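Wavholm bench top with three-sided surround: review

Posted 10/28/21 by Boyang Lü

Quick one, on lunch. A few people asked about the white top with the walls so writing it up before I forget again.

Short version: good surface, good walls, annoying instructions. Would buy again at 200, wouldn't at full price.

What you get: white top, back wall, two side walls, thin metal edging for the corners, aluminum rail for the front. Plus a bag of screws. Mine had extras, no idea which ones were the extras until the end.

Putting it together. Step 4 tells you to tighten everything. Don't. Leave the side walls loose until the back one is in or the corners won't meet and you get to undo the lot. I did it the wrong way, then the right way. Whole evening gone. Drawings are tiny and left and right walls look identical on paper (they are not identical). Label them with tape when they come out of the box.

The top. Really nice. Flat, bright, not shiny enough to bother me. Small stuff shows up on it right away, which was most of the reason I wanted white. Dropped screw, bit of clear plastic, you see it. It does mark. Rubber feet leave a gray smear, comes off with a damp cloth and a bit of dish soap. Coffee too if you get to it the same day. Scratches I can't tell yet, ask me in December.

Walls. Pale gray-white, plain. Smaller than a cabinet, no door, no lid, open front. They stop things rolling off the back, which my old Skultetti bench did constantly. I've lost more caps behind that bench than I want to think about. The light bounces around nicely inside too, I moved one lamp out and didn't miss it. Downside is dust in the corners where the walls meet. A paintbrush gets it out.
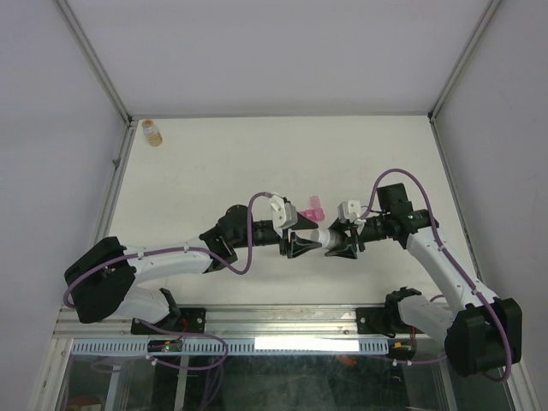 Top, walls and front rail. Small bottle with the white cap in the back left corner.

Front rail. Best part for me. Runs nearly the full width and feels solid, brackets bolt straight on and stay put. I leaned on it hard and teh table complained before the rail did. Bolts do need checking after the first week, two of mine had backed off a little.

White vented strip under the rail is fine. Catches crumbs. Vacuum with the brush end.

Compared to the Zirkham: that one has a deeper top and costs more, and the walls are thinner and flex when you wipe them. Ní Mhurchú do a version with a gray top that I tried at a friend's shop. Nicer edging, but I kept losing small parts on the gray. If you work with dark parts only, maybe that's the one for you.

Things I'd change
Better drawings
Something in the corners to keep dust out
A spare set of bolts for the rail, not just the walls
Cable hole in the back wall, there isnt one

Delivery took 7 days, one corner of the box crushed, nothing inside hurt. Haven't needed customer service so can't say.

7 out of 10. It would be 8 with decent instructions. Will add to this if the surface starts going yellow.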